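搬家这件事，我再也不想来第三遍了

2020-04-13

上一篇底下有人问我怎么一个多月没更新，是不是又弃坑了。没有没有！我搬家了，从Prellenville搬到了Elden，232公里，听起来不远，收拾起来却像要移民。现在坐在新家的地板上打字（椅子还没拼好，少了一颗螺丝，等我哪天找到它），背后靠着暖气片，腿上垫了个抱枕，腰已经开始抗议了。趁记忆还新鲜，我把这一路的鸡飞狗跳都写下来，给自己留个纪念，也给打算搬家的朋友参考一下。

先说为什么搬。老读者都知道，我在Prellenville那间朝北的小屋住了7年。刚搬进去的时候觉得太好了，楼下就是面包店，走两步是河，房东Barrett人也和气，水管坏了随叫随到。可是朝北的房子住久了，人真的会发霉。冬天下午三点就要开灯，衣服晾三天还是潮的，我养死过的薄荷可以组一支足球队。去年秋天开始我就在看Elden的房子，看了一个冬天，不是太贵就是厨房小得转不开身，有一家的冰箱放在卧室里，中介还跟我说这样半夜喝水很方便。

后来是Leilani在她们楼里看到有人贴条子转租，拍给我看，朝南，有个窄窄的阳台，厨房能放下一张小桌子。我当天晚上就打电话过去，第二天坐早班车去看，站在阳台上晒了五分钟太阳，脑子一热就定了。回程车上才想起来没试水压，也没问隔壁住的是谁。不过算了，阳光是真的。

定下来是三月初，然后就开始了漫长的收拾。

我一直以为自己东西少。我又不爱逛街，家具大部分是房东的，能有多少东西呢？结果光一个五斗柜我就收拾了整整两天。最下面那层抽屉打开，里面是各种各样的线：充电线、耳机线、一根两头都不知道插哪里的线，缠得像一窝蛇。还有一沓说明书，其中有一台电饭煲的，那台电饭煲四年前就送人了。说明书我却一直留着，搬过一次柜子都没扔，也不知道当时在想什么。

网上教人整理的文章我看了一大堆，最流行的那种是把东西拿在手里问自己喜不喜欢。我试了，对我完全没用，我是那种拿起什么都喜欢的人。一只缺口的杯子，我能想起来是哪年冬天在哪个市集上买的，旁边摊子在卖什么，那天穿的哪双鞋，想着想着半个小时过去了，杯子又放回了柜子里。Corinne过来帮我的时候看不下去，给我换了一个办法：她拿着东西，我不许碰，三秒钟之内说留还是不留。你别说，还真管用！不摸到手里，感情就没那么深。当然中间也吵了一架，为了一件我十年没穿过的毛衣，最后毛衣留下了，这会儿正穿在我身上，很暖和，我赢了。

纸箱也是个问题。一开始我想着去超市要，要来的箱子大大小小什么都有，香蕉箱底下还有个大洞，装书的话一提就漏。后来我学聪明了，大件的用买来的标准箱，零碎的就用平时收快递剩下的、牛奶盒子之类的小纸箱，一个小箱子只装一类东西，瓶瓶罐罐竖着放，挤紧一点，缝里塞袜子。这样到了新家，不用满屋子找，哪一箱开了哪一箱就能直接摆上去。

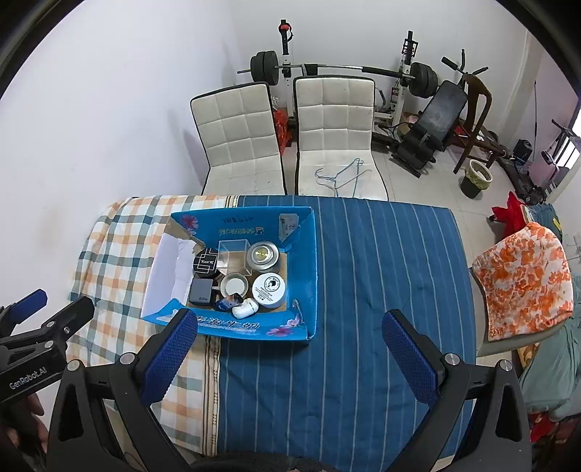
书是最让人头疼的。我前面说了感情的问题，书的问题更大，因为书还重。我第一箱书装得满满当当，封好胶带，得意洋洋地一提，箱子纹丝不动，我的腰倒是响了一声。后来请教了Hollis，他以前搬家公司干过两年，他说书只能装小箱，或者大箱底下铺一层书，上面放衣服枕头。这么简单的道理，我三十多岁了才知道。他还教我在箱子的侁面写字，不要写在顶上，因为箱子一摞起来顶上的字谁也看不见。（啊上面那个字好像打错了，是侧面，侧面！我打字太快了，懒得回去改，大家意会。）

说到写字，我在这上面也栽了跟头。开头几箱我写得特别认真，“厨房，碗，小心轻放”，“书，小说，A到F那排”，字还分了两种颜色。写到后来就变成了“杂”，再后来是“杂2”，最后一天晚上收的那几箱，上面只写了一个问号。现在那几个问号还在客厅墙角堆着，我每天路过都要看它们一眼，它们也看我一眼，双方都没有要行动的意思。

再来说说费用，很多人爱看这个。搬家公司我问了三家，第一家报价特别便宜，问到后面楼梯要加钱，距离要加钱，沙发要加钱，加完比谁都贵。第二家电话里特别不耐烦，我多问一句保险的事就叹气。最后定的是一家叫Flerkon的小公司，就一辆车，师傅姓什么我没记住，人很爽快，全包1081，楼梯不另算。比我心里想的高一点，可是想想我那五层楼没有电梯，人家一趟一趟往下扛，我一个字都说不出来。那天我还给师傅们煮了咖啡，结果杯子全打包了，只好拿吃饭的碗端给他们，三个人站在楼道里捧着碗喝咖啡，画面很有仪式感。

当天早上还出了一件事。我前一天晚上把所有东西都封好了，特别自豪，早早躺下，半夜醒过来突然想起护照和租房合同放在哪个文件夹里，文件夹放在哪个箱子里，想不起来。于是凌晨两点我穿着睡衣在一堆箱子中间拆胶带，撕啦一声撕啦一声，楼下邻居大概以为我在处理什么见不得人的东西。拆到第六个才找到，夹在两本菜谱中间。所以，重要的文件请单独放一个包，贴身背着，睡觉也放枕头边上！这条我希望大家用红笔画下来。

还有一样容易忘的东西是钥匙。旧家的钥匙要还，信箱钥匙要还，地下室那把我七年里用过不到三次的钥匙也要还。我在清空的屋子里转了好几圈，最后在窗台的花盆底下找到的。Barrett站在门口等我，一点也不催，还帮我一起翻。验房也很顺利，墙上那几个钉子眼他摆摆手说没事。临走他给了我一瓶自己做的李子酱，说Elden那边买不到这个品种的李子。我本来一滴眼泪都没掉的，抱着那瓶酱下楼，走到三楼拐角就不行了。

那间屋子清空了以后特别小。你住在里面的时候，东西一件一件摆着，倒觉得它挺大的；搬空了，就是四面墙，地板上几块颜色浅一点的方形，是放过床和柜子的地方。我站在中间说了句话，有回声。我说的是“那我走啦”，挺傻的。

车开了差不多一个上午，我坐在副驾驶，怀里抱着我唯一还活着的那盆绿萝。路上经过Sison，师傅说那边的加油站有好吃的肉饼，我们停下来一人吃了一个，真的好吃，皮是脆的，里面胡椒放得很足，吃得满手是油。那是我那天唯一的一顿正经饭。到了Elden，Leilani隔着老远在楼下冲我挥手，戴着她自己缝的口罩，花布的，上面全是小黄鸭。她没法上来帮忙，就站在马路对面指挥师傅倒车，喊得比谁都响。

搬进来的第一个晚上，我什么都没拆，只拆了被子。床板是前一位租客留下的，躺上去会吱呀一声，翻身再吱呀一声，我数着它的吱呀睡着了，一觉睡到第二天被太阳晒醒。朝南！我躺在那里，脸上热热的，眼睛都睁不开，心想这232公里搬得太值了。

然后就是拆箱子。拆箱比装箱好玩一百倍，像过生日，每一箱都是我自己送给自己的，而且全是我喜欢的（废话）。我给自己定了个规矩，每天拆一点，先厨房，再浴室，再卧室，书放在最后。厨房一个晚上就弄好了，有了锅和灶，人就踏实了，我煮了一锅番茄面，站着吃完的。浴室也快。卧室卡住了，原因是衣柜里面那根横杆比我的大衣短一截，门关不上，我到现在还没想好怎么办。有朋友说可以斜着挂，谁试过的告诉我一声。

还有一个我之前没想到的麻烦，就是小东西没有固定位置。在旧家，我闭着眼睛都知道剪刀在哪，创可贴在哪，到了这里全部清零。第一个星期我找剪刀找了无数次，每次用完随手一放，下一次又在新的地方。后来我在门边放了个浅盘子，所有暂时没有家的东西先住在那里，过几天看看自己老是去哪里找它，就把它安家在哪里。这个办法是我自己想的，我很得意，逢人就讲，Corinne已经听了四遍了。 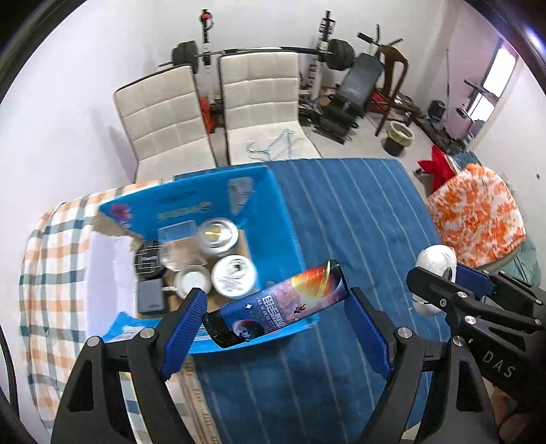
印着宇航员和星球的细长罐子

接着说邻居。前面不是说我没问隔壁住的是谁嘛，现在知道了，是一位会拉手风琴的老先生。一开始我心里一沉，结果他只在下午拉，而且拉得非常好，有一首慢的曲子，我每次听到都会停下手里的活。这段时间大家都不怎么出门，到了傍晚，对面楼有人把窗户打开听，有个小孩还跟着乱唱。我们在阳台上打过两次招呼，中间隔着一道矮墙，他问我从哪里搬来的，我说Prellenville，他说哦，那里有一家面包店很好。我差点跳起来，就是我楼下那家！他年轻的时候在那边当过兵，过了这么多年还记得人家的葡萄干面包。我跟他讲面包店还在，现在是老板的女儿在做，他听了点头点了很久。

说起面包店，这大概是我最想念旧家的地方。Elden的面包店离我要走二十分钟，而且十点以后就没什么了，我这种晚起的人根本赶不上。没办法，只好自己学着烤。第一个烤出来像块砖头，切的时候刀都弯了；第二个好一点，外面能吃，里面像橡皮泥。Roscoe是我们几个里面最会做面食的，他在电话里指挥我，让我把面团放在太阳底下发，上面盖块湿布。我现在有太阳了呀！于是那团面在阳台上晒了一个下午，发得跟个小枕头一样，我去按了一下，它慢慢弹回来，我高兴得当场给他拨了视频。第三个面包，终于像个面包了。虽然底下有点焦，盐放少了，可是抹上Barrett的李子酱，我一个人吃掉了半个。

阳台我也开始折腾了。绿萝放在里面，怕晒，外面摆了一排空花盆，准备种罗勒和小番茄，薄荷我犹豫了很久，最后还是又买了一包种子。Leilani说我这叫不撞南墙不回头，我说这回是南阳台，不一样。种子播下去一个多星期了，每天早上起来第一件事就是趴过去看，土还是土，昨天终于冒了两个绿点点，小得要凑到鼻子跟前才看得见。也有可能是杂草。先当它是薄荷养着。

最后把我觉得有用的几条再啰嗦一下，想到哪写到哪。

胶带多买，你以为够了，不够的。最好买那种带切割器的，用牙咬过一次你就明白了。

搬家前两个星期就不要再去囤吃的了，我冰箱里剩了三罐酸黄瓜和一大袋冻豌豆，最后几天顿顿豌豆，豌豆汤豌豆炒蛋豌豆拌面，到现在看见绿色的小圆球还有点怕。

第一晚要用的东西单独装一包，牙刷、睡衣、充电器、卷纸、一个杯子。卷纸请放在最上面，不要问我为什么知道。

拍一张旧家电表和水表的照片，日期要看得清楚。

改地址的事列一张单子，银行、保险、图书馆、订的杂志，我漏了牙医，牙医的信现在应该躺在Prellenville的信箱里，Barrett说他看到会帮我转过来。

还有就是不要在搬家前一晚看旧照片！旧信也不要看！我看了，看到凌晨，第二天眼睛肿得像金鱼，师傅还小心翼翼地问我是不是不想搬了。

好了，写到这里天都黑了，面团还在厨房等我。下一篇应该会写阳台，要是那两个绿点点争气的话。谁家有多余的M6螺丝请留言，长一点短一点都行，我真的很想坐在椅子上写博客。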